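드루드포트행 마지막 배

짐을 싼다. 아니 싸는 중이다. 배는 밤에 뜨고 플로라는 아직 양말 한 짝을 못 찾았다.

"그거 놔둬. 한 짝이면 됐지."

매그너스 맥리치가 문간에서 소리쳤다. 외투는 벌써 입었다. 단추는 하나씩 밀려서 잠겨 있고.

플로라 던바는 대꾸하지 않았다. 작업대 위를 손바닥으로 쓸었다. 연필, 영수증, 마른 귤껍질. 블라호풀로스 상회에서 온 독촉장. 17일 안에 방을 비울것. 그 17일이 오늘로 끝이다.

"열쇠는?"

"당신이 갖고 있잖아."

"내가?"

주머니를 뒤집는 소리. 동전이 굴렀다. 매그너스가 욕을 했고, 아래층에서 누가 천장을 두드렸다. 빗자루겠지. 늘 빗자루였다.

8월이 오면 손다우에 가 있을 것이다. 바다가 보이는 방, 월세는 여기의 반. 매그너스 말로는 그렇다. 매그너스는 손다우에 가 본 적이 없다.

상자는 2개. 책은 안 된다고 했다. 그런데도 한 권 넣었다. 어머니 글씨가 있는 것. 그 밑에 찻잔, 수건으로 둘둘 말아서. 끈이 모자란다. 끈, 끈이 어디 있더라.

"배 놓친다니까."

"거의 90분 남았어."

"항구까지 걸어가면?"

걸어가면. 그렇지, 걸어가야지. 차비를 생각 안했다. 플로라는 신발끈을 풀어 상자를 묶었다. 매듭이 자꾸 미끄러졌다. 손이 떨려서 그런건지, 끈이 짧아서 그런건지.

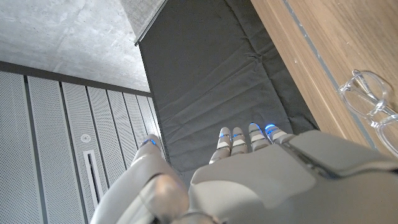

단편소설 | 플리토식스 웹진

작업대의 나무 상판에 이마를 잠깐 댔다. 톱밥 냄새. 여기서 밥도 먹고 편지도 쓰고, 싸우기도 했다. 가져갈 수는 없다. 문보다 크니까.

"플로라."

이번엔 소리치지 않았다. 그가 들어와서 무거운 쪽 상자를 들었다. 끈이 버텼다.

"양말은 가서 사자."

"돈이 어딨어."

"100 있어. 외투 안감에."

플로라가 그를 쳐다봤다. 여섯 달 동안 귤만 먹었는데, 외투 안감에.

"언제부터?"

"가면서 얘기해. 가면서."

불을 껐다. 계단은 좁고 상자가 벽을 긁었다. 이층 참에서 플로라가 멈췄다. 외투 소매 속에 뭔가 뭉쳐 있었다. 꺼내 보니 양말이었다.

뱃고동이 한 번 울렸다.

"뛰어." 매그너스가 말했고, 플로라는 끈 없는 신발로 뛰기 시작했다.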